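### 4.2 What the bag work does to a budget

When we wrote the first equipment plan in February, I put nearly all the money into arms and almost none into the parts that touch things. Raíssa Meireles warned me about that line, and she was right. Thin plastic film is hard on a gripper, and the bench work in Figure 3 is where our spending ended up going.

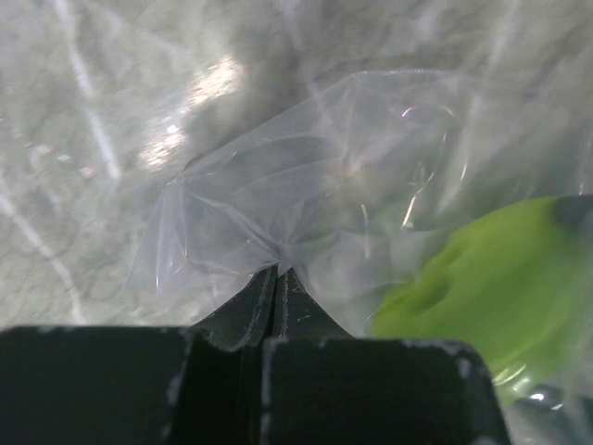 How many spare fingertips should a lab buy at the start? We'd say nine pairs per arm for the first year, ordered together so they all come from the same batch.

Our supplier, Skura, sells a pair for $246. Porska has a cheaper pair at $150, but it needs an adapter plate, and Todor Petkov spent a long afternoon finding out that the plate adds enough length to throw off every saved pose. We stayed with Skura. I still think the Porska tips would be fine for a lab starting from scratch, and I'd love to see somebody try it – we just didn't have the time to redo our setup. The other thing I got wrong was

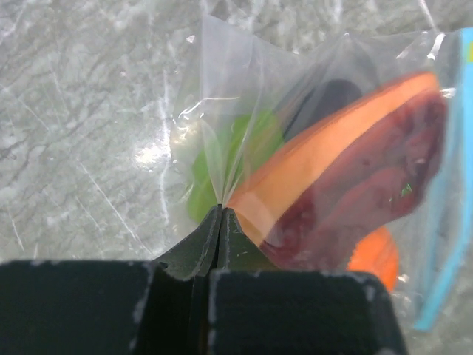 the wrist cameras, which I had filed under "nice to have." Jiahui Zheng moved them to the must-buy list after our first month with clear bags, when the overhead view alone left her guessing at where the film was bunched. That change cost us $2753 with cables and mounts, and we paid for it by putting off a second computer.

**Figure 3.** Bench work with clear plastic bags, seen from the wrist. The bag in the last panel has a light blue zipper seal with a yellow slider.

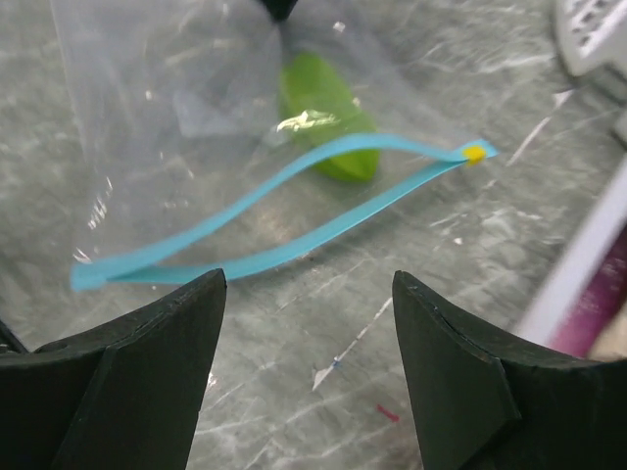 Should test items like bags come out of the equipment budget? We keep them on a separate supplies line, so that a heavy month of testing doesn't eat the money set aside for repairs.

Latrice Szabo now goes over both lines with me before we order anything (she catches the shipping fees I forget!). Section 4.3 covers the service contract with Bratura, including the part we ended up dropping.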